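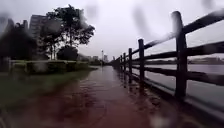
**Figure 1.** Paved footpath with standing rainwater and a three-rail wooden fence on the right side.

## 4. Surface Drainage and Route Choice on Shared Paths

Walking routes in small cities are usually planned for dry weather. Width, lighting, directness and the number of road crossings all appear in the standard audit forms, and each can be scored on a clear afternoon by a trained observer with a clipboard. Drainage is treated as a maintenance matter and is left to the department that repairs the pavement. The result is a gap between the path as scored and the path as walked. A route may be wide, direct and lit, as the one in Figure 1 would be recorded on account of its lamp post and its straight line, and still present walkers with a sheet of water across the middle of the pavement and a rail fence that limits any step to the right. The present section reports how residents of Haverford described such places and what they did when they met them.

### 4.1 Setting

Haverford grew along a mill canal, and its oldest paths follow the towpath and the service lanes that once ran beside it. The first paved walk was laid in 1889 on low ground between the canal and the river. Later paths were added to join it to the schools, the bus station and the housing built on the east side. Most of the network is flat. Grades were kept gentle for carts and later for wheelchairs and strollers, and on the older segments there is very little cross slope to carry water to either edge.

Three kinds of path surface are in use: brick, asphalt and concrete. Brick is concentrated near the center of town, where it was kept for its appearance during the street renewal program. Asphalt is found on the school routes. Concrete is used for the newest links, including the Jendlow connector, which opened while the study was being planned and was added to the survey area before fieldwork began. The city does not keep a separate drainage record for paths. Complaints about standing water are logged under the nearest street address, so that a complaint about a path running behind several properties may appear under any one of them.

### 4.2 Survey and Interviews

A household survey was mailed in October to addresses within a ten-minute walk of the path network. It produced 467 usable responses. Respondents were asked to name the trips they made on foot in an ordinary week, to mark on a map the route they took in dry weather, and to mark a second line if they used a different route during or after rain. They were also asked whether they changed their shoes, left earlier, or gave up the trip. Open space was provided for comments, and many respondents used all of it.

From those who agreed to further contact, 51 were interviewed at home or at the public library. The interviews were led by Noemi Kapoor and Tavion Doucet and followed a common guide, although interviewers were free to let a person stay with a subject that mattered to them. Each interview began with the marked map. Participants were asked to talk through one regular trip from the front door to the destination and to say where they slowed, stepped aside, crossed over or turned back. Interviews were transcribed and coded by two readers working separately. Disagreements were settled by a third reader, Amos Hutchins, who had taken no part in the interviewing.

Names of participants have been withheld. Where a quotation identifies a workplace or a school, that detail has been removed.

### 4.3 Findings

The first finding concerns the size of the detour. Participants rarely replaced a whole route. They kept to the usual path until they reached the trouble spot, left it for a short stretch and came back to it. This pattern was clear on the survey maps, where the second line often departed from the first by only one block. Participants with strollers or wheeled carts were the exception. They tended to choose a different route from the outset, because a cart that reached deep water midway could not easily be turned or lifted over a curb. One mother of two stated that she had "given up on the canal side from fall to spring" and walked along the main road, which she disliked for its noise.

The second finding concerns edges. Where a path was bordered by grass, walkers stepped onto it and wore a second track beside the pavement. Several such tracks are now permanent, and in two places the worn strip has itself become a channel that holds water. Where a path was bordered by a fence or wall, participants described keeping a hand on the rail, walking on the narrow margin at its foot, or waiting for an oncoming person to pass. Older participants spoke of fences with more warmth than had been expected. A retired bus driver described the rail along his usual walk as the reason he still used it, and said he would "take the puddle with the rail over the dry side without." Fences were also named as barriers, however, most often by cyclists and by parents walking beside a child on a small bicycle.

The third finding concerns knowledge. Regular users carried a detailed map of wet places in memory and adjusted to it without much thought. They knew which low spots filled first, which cleared by the following day, and which were fed by a blocked drain and could stay full through a dry week. New residents had none of this knowledge. Several reported that they had tried a path once after rain, found it flooded and concluded that it was always so. In at least one case the participant had driven to the station every Monday since, although the path had been regraded in the meantime. The city's path map gives distances and rest stops and makes no mention of surface conditions.

The fourth finding concerns darkness. Participants judged depth by color and by movement on the water, and both cues were weaker after sunset. Reflections from lamps were said to hide the edge of a pool as often as they revealed it. Those who worked early shifts reported the most trouble in this respect. Some carried a flashlight – not for personal safety, they said, but to see where the pavement was.

### 4.4 Scoring Wet Conditions

On the basis of these accounts, a short supplement to the walking audit was drafted. It adds 6 items to the existing form: length of standing water along the line of travel, share of the path width affected, type of border on each side, presence of a dry margin, nearest point at which a walker may leave the path, and visibility of the water's edge after dark. The supplement is completed on a second visit, made within a day of rainfall. Depth was considered and left out. Auditors found it hard to measure without entering the water, and the interviews suggested that walkers acted on width well before they acted on depth.

The border item required the most revision. An early version gave a lower score to any fenced segment, on the assumption that a fence removed a way out. Marcus Iwasaki, who supervised the field trials, objected that this would penalize segments valued by people with poor balance. The final version records the border and the exit distance as separate items, with no score attached to the fence itself. A segment with a rail and a nearby opening can therefore be told apart from one in which the walker must go back to the start.

Trials were carried out on the canal walk, the Jendlow connector and two school routes. Agreement between auditors was good for width and exit distance. It was weaker for the visibility item, where scores depended on the auditor's eyesight and on whether nearby lamps had come on. A revised instruction now asks that this item be completed at least one hour after sunset.

### 4.5 Limits of the Data

The survey reached households and not workplaces, so people who walk in Haverford but live elsewhere are missing. Respondents were older than the adult population of the city as a whole, and renters were underrepresented. The maps were drawn from memory. Where it was possible to compare a drawn line with the interview account, the two usually matched, although participants sometimes left out small detours that they mentioned aloud a few minutes later.

The fieldwork covered a single wet season. Snow and ice fall outside the scope of this section and are likely to call for different items, particularly on segments where meltwater crosses the path by day and freezes overnight. Cost was not examined. Lachlan Sutherland is preparing a separate comparison of regrading, added drains and permeable surfacing on the school routes, using bids already received by the city.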